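Print | E-mail
Shares: 33 | Comments: 0
Last updated: Saturday, October 10, 2020

Troredwood Household Tasks Study
Interim progress report to the Flulterine Fund

1. Period covered

This report covers work from the start of February to the end of the third quarter. It follows the headings in the grant agreement. Spending is reported separately on the Grodside form.

2. Work completed

The task list was fixed at 66 tabletop tasks in February and has not changed. Tasks are grouped by the type of object handled: rigid containers, cloth, small packaged goods, and long or irregular items. The flower arranging tasks belong to the last group. They were added at the request of the Yadav office, which asked for objects with thin stems and uneven weight.

A total of 1,336 task runs have been recorded. Of these, 300 are flower tasks. Each run starts with the stems flat on the table and ends with the bouquet upright in a container. Artificial flowers are used throughout so that stem length and stiffness stay the same from one run to the next.

3. Room and table layout

The table is covered with a blue cloth or mat for all flower tasks. The covering keeps stems from rolling and gives a plain background for checking placement. Supplies stay on a separate desk between runs.

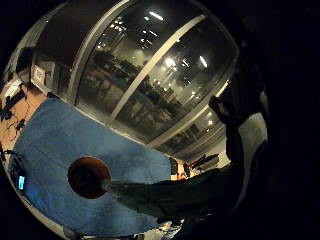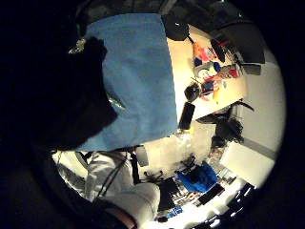
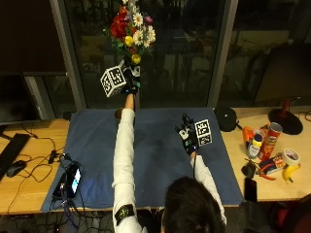

Wrinkles in the covering remain a minor source of error. A fold under the container can tilt it enough to shift the bouquet after release. The covering is now pulled flat before each block of runs, and the check is entered on the run sheet.

Reflections from ceiling lights in the window glass are strongest after dark. Evening blocks have been kept to a minimum for the flower group. A quote for window blinds has been requested.

4. Problems and changes

Two bouquets were retired when petals came loose at the wire. Replacements were matched for stem length but differ slightly in color. Runs made with the replacements carry a separate code in the log.

Review of the cloth group is behind schedule. There are 33 runs in that group still waiting for a second check. They are not counted in the total given in section 2.

5. Next period

Remaining work consists of the cloth review, repeat runs for the long-item group, and a short written guide to table setup. No change to the budget is requested. The blinds, if approved, will be charged to the room line.

The next report will use the same headings and will include the run log as an attachment.

Print | E-mail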